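From: Issa Darwish
To: Family Services Partners list
Subject: Re: Referral hours at Prumell House

Colleagues,

Thank you for the questions received since the last bulletin. I am replying to the list so that all partner agencies have the same information.

> Our hospital social workers would like to know whether
> a parent leaving a violent home can be referred after
> 6 p.m., and whether older children may stay with her.
> The Kemitz office gave us two different answers.

Referrals are accepted at any hour. After 6 p.m., please call the Layug night desk directly and do not leave a message with Kemitz. Children under 18 may remain with their parent. Each family is assigned 2 advocates, one for housing and one for court matters.
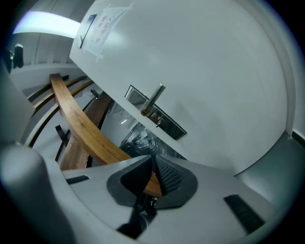

Door with lever handle and lock plate.

Please do not include a shelter address in any e-mail or discharge paper. The revised referral form will be sent to each agency in December. Until then, the Plurach form remains valid.

Issa Darwish
Partner Agency Liaison
Prumell House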